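MULLOW
Fiches d'entretien des toilettes et de leurs abords, en français

Bonjour et bienvenue ! Si vous êtes arrivé jusqu'à ce fichier LISEZMOI, c'est sans doute que vous avez téléchargé l'archive, ou que quelqu'un vous l'a transmise en vous disant d'y jeter un œil. Dans les deux cas, prenez le temps de parcourir ce qui suit avant d'ouvrir les fichiers. C'est un peu long, je le reconnais, mais j'y ai mis les réponses aux questions qui reviennent le plus souvent dans ma boîte aux lettres.

Mullow est un recueil de fiches courtes sur une tâche que tout le monde connaît et que chacun fait à sa manière : nettoyer des toilettes, et remettre en ordre ce qui se trouve autour. Chaque fiche tient en quelques lignes et décrit un geste, les objets qu'il demande, l'état de la pièce avant de commencer et celui qu'on aimerait retrouver après. Le recueil compte 455 fiches, dont 382 relues et validées ; les autres sont dans le dossier « en_attente » et vous pouvez vous en servir, à condition de garder en tête qu'elles contiennent encore des maladresses.

D'où vient tout cela

L'idée est née pendant le déménagement de l'atelier Guerreiro, quand il a fallu expliquer le ménage à des gens qui n'avaient ni les mêmes habitudes ni les mêmes mots. Les uns disaient « la lunette », les autres « l'abattant », et l'on ne savait jamais si l'abattant désignait le couvercle seul ou les deux pièces ensemble. J'ai commencé par un petit lexique sur une feuille, puis le lexique a pris des phrases, et les phrases sont devenues des fiches. Le dossier s'est appelé Mullow dès le premier jour et il n'y a pas de sens caché à chercher, le nom me plaisait.

Les locaux dont on parle sont grands, avec des murs blancs, des gaines au plafond, un couloir, un escalier en bois plus loin, et dans les coins tout ce qui traîne quand on s'installe : des bâches en plastique, des bouts de carton, des sacs froissés. C'est important pour comprendre les fiches, parce que beaucoup d'entre elles commencent avant même qu'on touche à la cuvette, par le dégagement du passage.

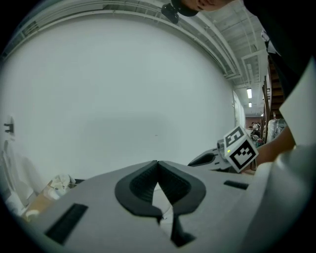

Pour le plastique d'emballage, par exemple, la consigne a changé trois fois en cours de route. On a d'abord écrit qu'il fallait tout jeter, puis tout plier, et nous en sommes restés à une solution de bon sens : les grandes feuilles propres se roulent et se gardent, elles serviront à protéger un sol ou un meuble, et les morceaux déchirés partent à la poubelle. Les cartons, eux, font l'objet d'une rubrique entière. Je sais que cela fait sourire, mais un carton couché sur le côté devient très vite une table d'appoint, et il fallait bien décider si l'on avait le droit d'y poser ses affaires.

Contenu de l'archive

fiches/ : les fiches validées, une par fichier texte, en UTF-8
en_attente/ : les fiches qui n'ont pas encore été relues
lexique.txt : les mots retenus et leurs variantes
rubriques.txt : la liste des 19 rubriques
remarques.txt : les observations reçues, dans l'ordre d'arrivée

Champs d'une fiche

titre : quelques mots, toujours avec un verbe (« Relever le couvercle », « Essuyer les charnières »)
rubrique : une seule par fiche, même quand on hésite
depart : l'état de la pièce et des objets au début
objets : ce qu'il faut avoir sous la main
geste : le corps de la fiche
arrivee : l'état souhaité à la fin
variante : facultatif, pour les autres façons de faire

Le mot « depart » s'écrit sans accent dans le nom du champ, de même que « arrivee ». Dans le texte des fiches, en revanche, les accents sont partout, y compris sur les majuscules, et j'y tiens beaucoup.

Les mots retenus

Couvercle : la pièce pleine, celle qu'on rabat quand on a terminé.
Lunette : la pièce ouverte sur laquelle on s'assied. Variantes acceptées : siège, anneau.
Abattant : l'ensemble couvercle et lunette, avec ses charnières.
Rebord : le bord de la cuvette elle-même, sous la lunette.
Tête de plumeau : la partie duveteuse, avec ou sans manche.
Chiffon : tout tissu d'essuyage, quelle que soit sa couleur.

Un point qui prête à confusion : quand une fiche dit « cuvette ouverte », cela signifie couvercle relevé et lunette baissée. Si la lunette doit être relevée elle aussi, la fiche le dit en toutes lettres. Nous avons perdu des heures là-dessus au mois de mars et je ne voudrais pas que vous y passiez à votre tour.

Les objets autour

On entre ensuite dans la partie que je préfère, celle des petites affaires qu'on pose à côté de soi pendant qu'on travaille. Un carton d'emballage à gauche de la cuvette, des têtes de plumeau blanches dessus, un chiffon rose à moitié pendu au bord : voilà un départ tout à fait ordinaire, et plusieurs fiches de la rubrique « abords » partent d'une situation de ce genre. La règle proposée est que les plumeaux s'occupent de la poussière en premier, sur le dessus du couvercle et les surfaces hautes, et qu'ils s'éloignent avant qu'on sorte le moindre produit. Le chiffon vient après.

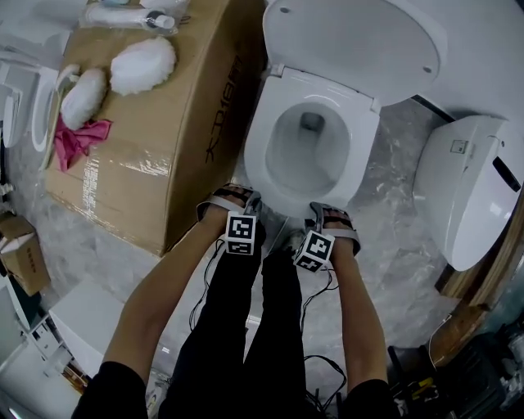
Leonilde Fonseca n'est pas d'accord avec cet ordre et me l'a écrit assez longuement : selon elle, un plumeau n'a rien à faire à portée de la cuvette, ni avant ni après, et l'on devrait lui donner un crochet dans le couloir. Elle ajoute qu'un chiffon réservé aux toilettes ne doit pas servir ailleurs, « même pour une minute, même pour dépanner », et qu'elle aimerait voir cette phrase en tête de la rubrique.

Sa phrase y est désormais. Pour le crochet, j'ai créé une variante, car tous les lecteurs n'ont pas un couloir. Les deux versions se valent et vous pouvez retirer celle qui ne vous convient pas sans rien casser dans le reste.

Ce que le recueil ne contient pas

Aucun dosage de produit, aucune recette de mélange, aucun conseil de plomberie. Ne mélangez pas les produits entre eux et lisez l'étiquette. Les fiches ne parlent pas non plus des toilettes suspendues, qui demanderaient une rubrique à part pour le dessous.

Aucune fiche ne dépasse 2000 signes. Quand un texte débordait, je l'ai coupé en deux, et il arrive que la seconde moitié commence un peu sèchement.

Relecture et remerciements

Armindo Falcão a relu la rubrique « charnières » et corrigé bien des tournures. Trukoline héberge l'archive, et Cullel en garde une copie de secours.

Si vous trouvez une erreur, envoyez le titre de la fiche et la phrase en cause, sans vous soucier de la mise en forme. Je réponds le soir, en général après le dîner, et la correction paraît avec la livraison suivante.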